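Gallery: The Gripper Fault at the Etville Bench

Text and selection by Nele Heitmann
Posted May 5, 2023

I was asked to put together a gallery about the hand-held gripper work at Etville, and I said I would if I could include the fault. There was some grumbling. The official account of what went wrong in December fits on one page, and I have read that page more times than it deserves. It says "transient width reading error, operator informed, resolved." I have doubts about all of it, starting with "transient."

The short version, for those who weren't copied on the emails. Each gripper reports how far apart its two fingers are. The people at the bench open and close them by hand, the numbers get recorded, and later a robot arm is expected to do the same thing with the same numbers. During a tray and snack packet session, the right-hand unit began reporting that it was closed when it was open. It kept this up for 47 recordings. No alarm, no warning on the screen, and every one of those recordings passed the automatic check. Märta Sjöberg found it by eye three days later, when she was looking for something else.

Engebretsen, who supply the grippers, say the fault was in the logging software. Esari, who wrote the logging software, say it was in the grippers. You can guess how the meetings went.

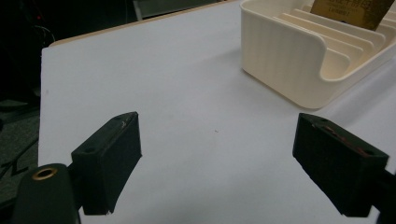 Fingers wide open over the table, organizer at upper right. An open gap like this one is what the unit was logging as zero.

The first explanation we were given was wear. Fingers get scuffed, the pads shift a hair on their screws, and the reading drifts. I can believe that pads wear. What I can't believe is that wear takes a gripper from fully open to fully closed between one recording and the next. Drift is slow. Ivar Eide plotted the readings for the whole week and there is no slope in them anywhere, only a cliff. I asked Engebretsen for their wear figures and got a brochure.

The second explanation was a loose cable. Halvard Tangen spent most of an afternoon wiggling the connector on the bad unit, with the logger running, and got the fault to come back twice. Twice, out of 58 tries. He is careful to say that this shows a cable can do it. It doesn't show the cable did do it, and the report leaves that difference out. The connector was replaced anyway, the old one was thrown away (why?), and so that line of inquiry is closed for good.

Here is what bothers me more than the cause. The check that was supposed to catch bad recordings looks for missing numbers. A zero isn't missing. As far as the software could tell, someone had spent the whole session moving around with a closed gripper, and that was fine by it. Lenis, the review tool we were sold as a second pair of eyes, gave the batch a quality score of 39 out of 40. I would like to know what the lost point was for.
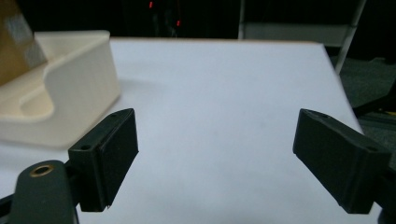
Roald Fagerlund, who runs the arm, had already queued part of the bad batch for playback when Märta's email arrived. He pulled it. Had he not, the arm would have come down toward a tray with its fingers shut and kept going until the force limit tripped. The force limit would probably have worked. I say "probably" because it had not been tested since the arm was moved to its new stand, a fact that appears nowhere in the one-page report and that I only learned by asking him in the hallway.

This is why I don't accept the label "data quality issue," which is how it was filed. Bad numbers that go to a machine with a reach of over a yard are a safety matter. People lean over that table to reset the objects. They have been told the arm is off while they do it, and I'm sure it usually is.

A few things have changed, and I'll give credit where I can. There is now a check at the start of each session: open both grippers all the way, close them all the way, look at the numbers, write them down. Halvard's idea, and it takes less time than finding a pen. The automatic check now rejects any recording where the width never changes. The force limit has been tested, and it passed.

What hasn't changed is the screen. It still shows a green dot when the unit is connected, and people still read the green dot as "everything is working." Esari have promised a live width display in the next release. They promised it in the last release too.

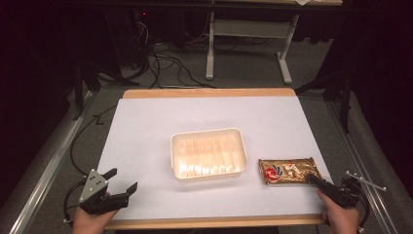
Two grippers, one tray, one snack packet. The right jaw is at the packet and the left is open with nothing in it.

I picked that last one partly for how much is going on at the bench at one time. With a gripper in each hand, you watch the objects. You don't watch a number in the corner of a monitor, and "operator informed" is a poor fix for a fault the operator has no good way to see. Märta put this in writing and was told it would be considered.

The bad recordings are still on the server, in a folder marked "do not use." I asked for them to be kept in case anyone ever wants to look at the cause again. So far the only person who has opened the folder is Ivar. If you have seen a unit report closed when it was open, at Etville or anywhere else, please write to me and include the connector type. Engebretsen tell me ours is the only case they have heard of, and I'd like to check.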